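Workshop > Tips > Two-arm unit > Grippers and wrists

Keeping the grippers of the two-arm unit in good order
214 shares · 13 comments

These tips are for the people who take over our two-arm unit after me. I wrote them in April, when I changed the finger pads for the second time and noticed that my old notes were on three different papers.

Begin with the power off and the key in your pocket. Wipe the fingers with a cloth that is a little damp, never wet, and let them dry before you touch the screws. We use the Somton cleaner, one cap in a bucket of water. Stronger is not better — it makes the pads hard and then they slip.

For the pads themselves, loosen the 2 small screws on each finger by half a turn, slide the old pad out and push the new one in until it stops. Write the cycle number in the book. I change them every 2000 cycles, also when they still look good.

After the pads comes the pose check. I do it first in the simulated bedroom, with both arms raised forward and the grippers open and empty, pointing up.

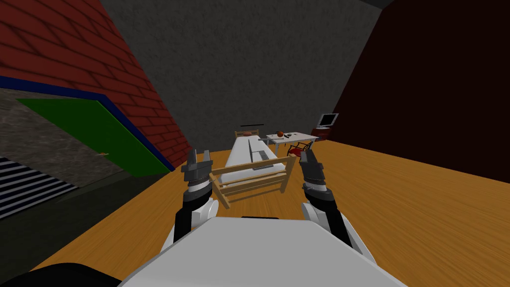 Bornness Makers' Workshop — Robot Maintenance Team

In this pose it is easy to compare left with right. Look at the fingers and then at the stacked rings of the wrist under them. If one side leans on the real machine and does not lean in the simulation, the wrist screws are the first thing I would check. Sarahí Tapia prefers to check the cable before, and she has found two bad plugs like this, so maybe do both.

The wrist rings collect fine dust. A soft paint brush is enough. Please do not use compressed air, it blows the dust inside and you will hear it for weeks.

Grease: one drop of Jalow on each finger slide, the size of a grain of rice. Open and close slowly ten times and take away what comes out.

Spare pads are in drawer 354, behind the hex keys. When you open the last bag, tell me the same day, the delivery is slow.

Bram Verschueren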